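Pristbridge Road Runners Club
Minutes of the Regular Meeting of the Board

Date: March 25, 2019
Place: Upstairs meeting room, Maes Hall, Pristbridge

Presiding: Henk Stevens, President
Recording: Wim Leemans, Secretary
A quorum was present.

1. Call to Order
The President called the meeting to order at 7:04 p.m. The agenda was adopted with one change: the item on track access was moved ahead of the race report.

2. Approval of Minutes
The minutes of the February meeting were approved with a correction to item 5. The entry fee for the Corkow 10K had been recorded without the online processing charge.

3. Track Access
The Secretary read a letter from the Pristbridge school district. Resurfacing of the high school track will begin after the last home meet and will close all lanes until the work is accepted by the district. Interval sessions will move to the Cirkport canal path during the closure. Members objected that the path is not lit past the second footbridge. The President will ask the town of Cirkport whether the earlier start time used last fall can be repeated.

4. Corkow 10K
Registration stood at 116 runners as of the meeting, of whom 8 have entered the wheelchair division. The course has been remeasured following the relocation of the turnaround on Mill Street, and the paperwork has been sent in for certification. The start line moves west to the far side of the bakery driveway.

Discussion followed on the masters awards. At present the awards are given in ten-year age groups. A motion was made to adopt five-year groups from age 40 upward, and to keep overall finishers out of the age group awards. Seconded. The motion carried, with two members opposed.

The number of water stops was discussed at length. The board agreed to keep two stops and to place the second before the hill. A request for a third stop near the finish was declined.

5. Financial Report
The balance in the general account was reported as $2,562. The one large payment since the last meeting was $689 for chip timing deposit and bib printing. The report was accepted as read. The President noted that the renewal of the club's event insurance falls due before the race and must be paid from the same account. A written quote will be circulated to the board.
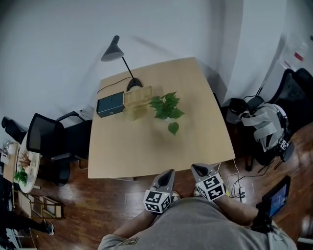 6. Youth Cross-Country
The Secretary reported on plans for the summer youth sessions. Practices will be held on the grass loop behind Maes Hall. Coaches must have a current background check on file before the first practice. A motion to waive the session fee for families with three or more children enrolled was made, seconded, and carried without opposition.

7. Other Business
Lost clothing from the winter series may be claimed at the next group run. Unclaimed items will be donated.
The club singlet order remains open. Sizes must be sent to the Secretary in writing.

8. Adjournment
There being no further business, the meeting was adjourned at 8:41 p.m.

Respectfully submitted,
Wim Leemans, Secretary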